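Grostside Petition Desk: Guide for Petition Organisers

Section 4. Preparing a petition to change a place name

This section is for residents who want to ask the Grostside council to change the name of a street, a square or a district. Please read the whole section before you collect the first signature. A petition which is started on the wrong form can not be moved later to the right one.

Before you begin

You will need:
- the name as it stands in the council register, with the same spelling
- the name you propose, in one version only
- a map on which the borders of the place are marked
- an organiser account on Rondero, the online petition service of the council

Note: If the place has two official names, as for example Mastemance and Ki, you must say if you wish to remove one of them or only to change their order. These are two different requests and they have different forms.

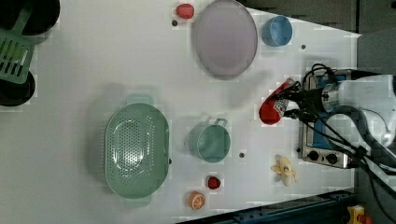
By the Petition Desk, Grostside
Last revised in May

Opening the petition

1. Log in to Rondero and choose "New petition", then "Place names".

2. Write the present name in the first field. If the place has two names, write both, with a stroke between them.

3. Write the proposed name in the second field. Do not use capital letters for the whole word.

4. In the field "Request", write in one sentence what the council should do. The sentence must begin with "We ask the council to". It can have at most 70 words.

5. In the field "Reasons", explain why the change is wanted. You may mention history, older maps or the daily use of the name. Arguments about living persons will be removed by the desk.

6. Attach the map and press "Send for checking".

The desk checks the form within 4 working days. During this time you can read the text but not change it.

Caution: Do not collect signatures on paper before the form is approved. Sheets that were signed earlier are not counted, also when the text is exactly the same.

Collecting signatures

7. When the form is approved, print the signature sheets from the tab "Sheets". Each sheet carries the full request at the top. Do not cut or fold this part away.

8. Ask every person to write their own name and address. One member of a family can not sign for the others.

9. Bring the paper sheets to the front office of the town hall. On Saturday the office is open in the morning only.

The collection is open for 45 days from the approval. Online and paper signatures are added together, and a person who has signed in both ways is counted once.

Note: The petition can be withdrawn by the organiser until the collection closes. After this it belongs to the council agenda, and a withdrawal must be asked for by letter.

For objections to a petition by other residents, see Section 5.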